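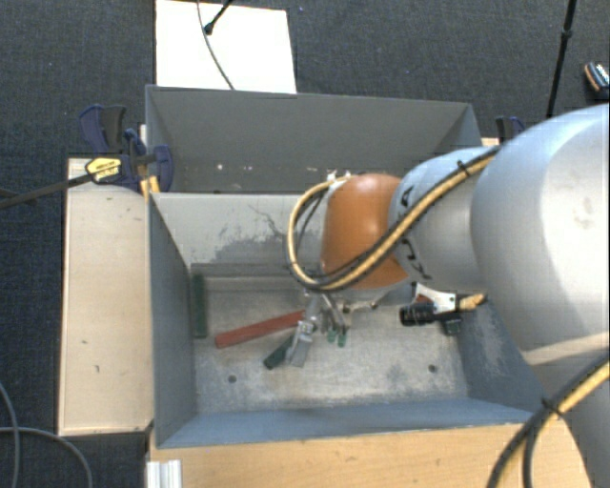

Teaching a robot to pick up a bar takes longer than you'd think, and most of it is waiting for a person to get the feel of it. At Stundstead, a small workshop outside Hillalton, the person is usually Celeste Prata. She sits with a hand controller and drives the arm down into the bin, closes, lifts, lets go. Again. The goal this week is 200 clean picks by hand, every one recorded. The red bar is the easy one, lying on the diagonal with room to get at it. The dark green one up along the side wall is where people start swearing.

"You want to go straight for it," says Prata. "Dont. The robot learns your bad habits too."

That's the catch with this method. No code for the pick itself, just a person doing it over and over till the software has enough to copy. Hesitate over the wall and the copy hesitates. Wouter Coppens, who runs the training side, throws out any run with a long pause in it. Last Tuesday he threw out 14. Prata was not pleased.

They tried the other way first — grabbing the arm and pushing it through the motion. Fine for big moves. For small stuff near the bin floor your own shoulder gets in the way, and the arm feels heavy by lunch. Ditte Vestergaard still prefers it. She did 2 days of it in April and says the remote makes her seasick.

Next up is a mixed bin for a customer, Grillbridge, who want bars sorted by length. Another 200 picks, at least. Coppens has allready put Prata's name on the schedule.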